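Projects > Student Reports > Robotics Lab

Print this page | E-mail this page

Collecting examples for two-handed picking: what we learned in Carncombe

Report by Lejla Vukadinović
Supervisor: Róisín Keogh

1. The task

My part of the Wandudura project was to gather demonstrations for a learning system which controls two arms with multi-fingered hands. The system does not receive rules for grasping. It receives recordings of a person driving the arms, and from these it must learn what to do when it sees a similar shelf with similar objects. Before my part began, the group had only recordings with small rigid parts. I was asked to add large and soft objects, such as bags and padded cases, which the older model handled badly.

2. Method

Each recording starts with both hands away from the shelf and ends when the object is placed and the hands are open again. The operator wears the gloves and looks through the head camera view. I did most of the driving myself, and Derkach, who had the desk next to mine, did the rest. We wrote a label after each attempt: good, usable or failed. At first we deleted the failed ones immediately. Róisín Keogh advised us to keep them in a separate folder, and later I was glad of this.

We changed the position of the object between recordings by a written plan. When I chose positions by feeling, I put the object almost always in the same comfortable place, and I noticed it only when I plotted the start positions in the second week.

3. Amount of data

From the beginning of May we made 357 recordings. After checking, 308 stayed in the set, and 231 of these have the label "good". The other 49 were removed for technical reasons, mostly for a lost glove signal or a camera stream which was delayed against the joint data. I should have checked the delay every morning. I did it only on the first day and then again when Talon, our playback program, showed a hand closing before the fingers touched anything.

4. Difficulties with large objects

A small part is either in the hand or it is not. With a padded case there are many states between. The fingers press into the surface, the case turns a little, and the operator corrects with the wrist without thinking about it. These small corrections are exactly what the model needs, but they are also different for each operator. Derkach likes to hold from the side and I prefer to tilt the case first. 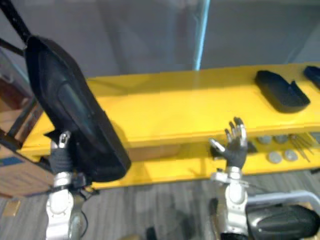 The second hand was also a problem. In many of my early recordings it only waits, because I was concentrating on the first one. A model trained on this will learn that waiting is correct. For the last part of the collection we agreed that the free hand should come near the object before the lift starts, even when one hand is enough.

Straps need more attention too. They move late and can hide the fingers from the head camera. I have no good solution for this. A wrist camera would help, but we did not have time to mount one.

5. Next steps

I would like to train once with only the "good" recordings and once with the "usable" ones added, and compare them on the same shelf positions. The failed folder can be used later for a small classifier that stops the arm early. The recording plan and the label sheet are in the project folder, and the next student should read the notes on camera delay first.

Filed under: Student work, Manipulation, Data collection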